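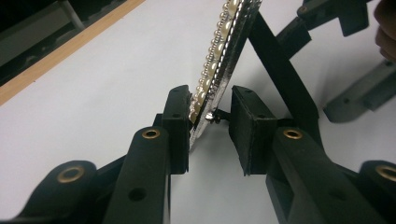 My aunt told me over the phone that the brooch would bring twenty-five dollars if I was lucky, and that I should quit fussing and take it to Moltow before the shops closed for the summer. She never liked it. She said her mother only wore it to make people feel underdressed.

So I took it to Moltow! Two hours on the bus with the thing in a sock in my purse (don't laugh, it was a clean sock), and the whole way I kept thinking about Grandma's kitchen in Nenditz, where she had it pinned to her housecoat on regular weekdays, frying onions, with the radio going. She said it came from Gumska, from a man who owed her something. She wouldn't tell us what. When I was little I figured it was money, and when I was 25 I figured it was a lot more interesting than money.

The first shop was closed. The second one, Rajput, had a bell on the door and a woman at the back eating soup. She wiped her hands and took the sock from me without a word, like people brought her socks all day long, and then she looked for such a long time that I started reading the labels on the clocks.

"Who repaired it?" she said.

I said I didn't know it had been repaired.

"Twice. One of them did nice work." She turned it over. "The other one was in a hurry."

Well, I knew who was in a hurry. It came back to me right there by the clocks: February, snow up to the mailbox, my aunt at the kitchen table at night with a tube of glue and her coat still on. I was 4 and supposed to be asleep. She saw me in the doorway and put one finger on her lips, and I went back to bed and I guess I kept that promise for 30 years without knowing I'd made it.

"I can offer you something for it," the woman said, "but not much, with the glue."

I told her I'd think it over, and she went back to her soup. On the bus I had it in my hand instead of the sock, and I rubbed the back with my thumb until I found a rough little ridge that I decided was the place.

My aunt called before I'd even gotten my shoes off.

"So? Did you get the twenty-five?"

"They said somebody glued it."

There was such a long quiet that I could hear her refrigerator.

"It fell in the sink," she said. "I was only going to wear it the one time. Was the glue bad?"

I said the woman had hardly noticed, and asked her who she'd wanted to wear it for, and she told me to put the kettle on and sit down.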